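Skanham Household Notes

Talks, tariffs and your kitchen cupboard
Posted 11 Jan 2024 by Fasil Gebretsadik

Every time two governments fall out, somebody prints a list of things you ought to buy. The Erkent talks broke up before Christmas with a joint statement that said very little, and within a fortnight the Plerkside free paper had a double page on "sanction-proofing your home". I read it with a pencil in my hand and crossed out most of it. What follows is what I kept, plus a few things I do myself.

Read the announcement before you shop
A tariff that has been threatened is not in force. A tariff that has been announced usually has a start date, and goods already in the warehouse were bought at the old price. If a shop puts up its cooking oil the morning after a summit, I would want to know what it paid for the bottles on the shelf. Look for the words "will come into effect" and a date. If you find "is considering" or "has not ruled out", put your purse away.

Check where your food comes from
Ministers talk about "the region" as if everything on your shelves came from it. Turn the packets round. When I did this in October I found that the lentils everyone was fretting over came from somewhere else entirely, and that the one thing likely to be caught up in the row was paprika. I can live without paprika for a winter. "Packed in" tells you nothing, by the way. You want "produce of", and some labels don't give it.

Keep a small reserve, and eat it
I'm not against a reserve. I am against a cellar full of tins bought in a fright. Ours is one shelf, and the rule is that nothing goes on it that we don't eat in an ordinary week. Write the month on the lid in marker pen and put new tins at the back. Rice and pasta keep well in jars with tight lids. Flour keeps less well than people claim, wholemeal especially, so buy it as you need it.
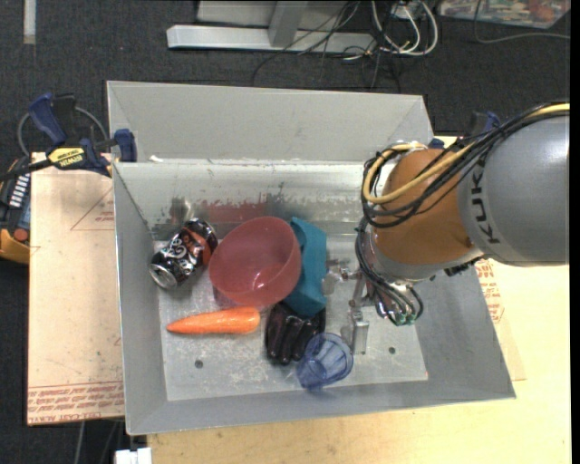 Oil is the one people get wrong. It goes stale, and a big can opened in a warm kitchen goes stale faster. If you must buy a large one because you believe the headlines, decant it into a clean dark bottle and leave the rest somewhere cool. Smell it before you cook with it. Crayons or old nuts mean it's finished.

Heating, and the promises about it
Energy is where foreign policy does reach the house, I'll grant them that. Even so, be careful with fixed deals sold on the back of a crisis. I was offered one lasting 18 months by a man who explained the whole gas question to me on the doorstep and couldn't tell me the exit fee. Ask for the fee in writing. Then do the dull things first:

Bleed the radiators from the bottom of the house up.
Turn the room thermostat down by one degree and leave it there for 14 days before you decide you're cold.
Stuff the letterbox brush if it has gone bald.
Draw the curtains at dusk, and tuck them behind the radiator if they hang over it.

The official leaflet
The council sent round a leaflet called Ready at Home. It runs to 11 pages and has a foreword on our standing with our allies, for which I can find no household use. Pages 2 and 3 are worth keeping: torch, spare batteries, a radio, drinking water, a list of phone numbers on paper. Pin those up inside a cupboard door. The rest is photographs of handshakes.

Following the news without buying anything
Give it one look a day. I take mine after supper, when the shops are shut. If a story says "sources close to the delegation", wait for the next one. A neighbour swears by the Perrin bulletin for trade news – it is sober enough, though it has been predicting a coffee shortage for as long as I've subscribed, and I have a cup beside me as I type.

Next time: limescale, and whether the magnetic gadgets do anything.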